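Kindard Robot Club: planning and budget FAQ

How much do we need to get going?
Less than you'd think! Our first year at Botisdale came to £2,991, and a good chunk of that was the computer that runs the simulator.

Should we buy the arm first?
We'd start with simulation. You can try out reach, shelf heights and gripper sizes for weeks before ordering a single part, and it's great fun too.

What else should go in the budget?
Spare fingers (£150), a sturdy bench, and around £673 for cables, fixings and a proper emergency stop. Egan, our second arm, needed its own power supply as well, so check yours.

How do we choose a gripper?
Try it against the jobs you really have. We use a simulated bench with a shelving unit and a couple of knobs on the wall.
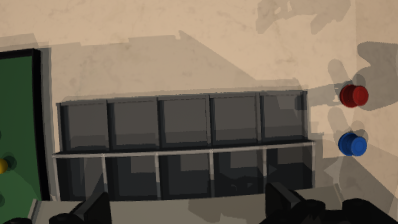
Once you've settled on a finger size, ask for quotes in November. Ours took 17 days to come back, and the wait felt endless!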